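Notes on painter's tape and kraft paper as a layout surface, after a winter of marking out quilt blocks and map sheets. Thread.

1/ Kraft paper moves with humidity. A sheet cut to 200 cm in a dry room won't measure 200 cm in April. Unroll it, leave it flat overnight, then trim.

2/ Roll width decides the seams. Mine is 80 cm, so a full table needs an overlap. Overlap by 40 mm and burnish it down. Butt joints open up.

3/ Tape the long lines first, full length, one pull each. Stopping midway puts a kink in the line – you will see it from the far end of the table.

4/ Blue tape on brown paper, gridded:

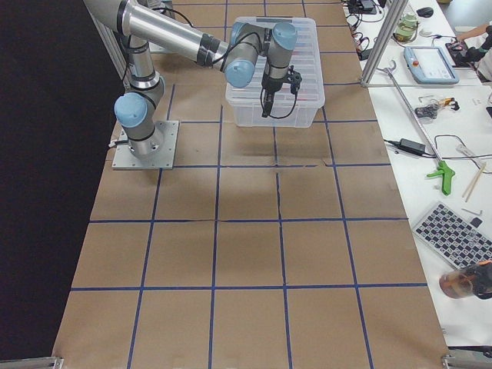
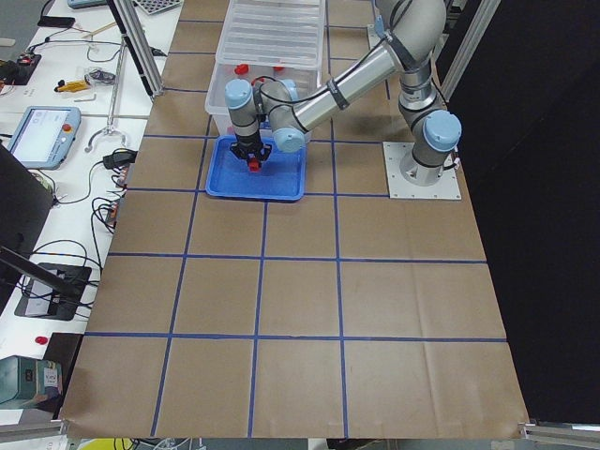
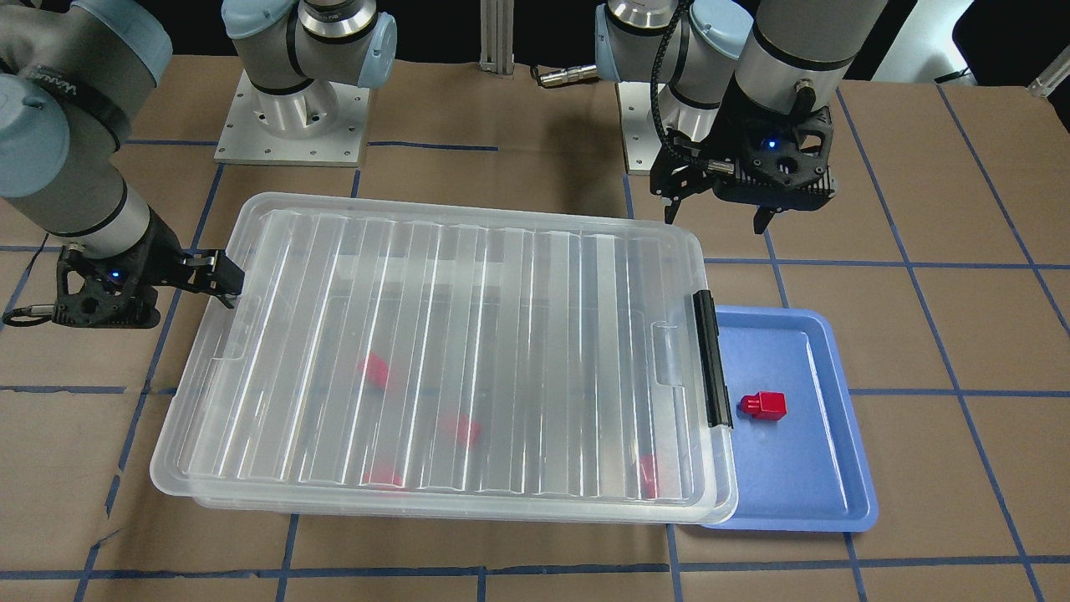
5/ Cross lines go on second. Measure every one from the same end. If you step off each square from the last one, the error adds up.

6/ Check squareness by the diagonals of the whole grid, corner to corner. Single squares are too small to show a fault.

7/ Gunnel Ljungberg asked whether to measure to the edge of the tape or the center. Edge, always the same edge. Tape width varies between rolls.

8/ Tape brands: Trerkolance lifts cleanly after a week. Plimlow tears the top layer of the paper if left past Friday. I haven't tried Cronin on kraft, only on glass.

9/ Creases from shipping: iron from the back, low heat, no steam. Steam cockles the sheet and it stays that way.

10/ Ottar Ljungberg rules his lines in pencil before taping. Slower by an hour or so on a full table. His grids are straighter than mine.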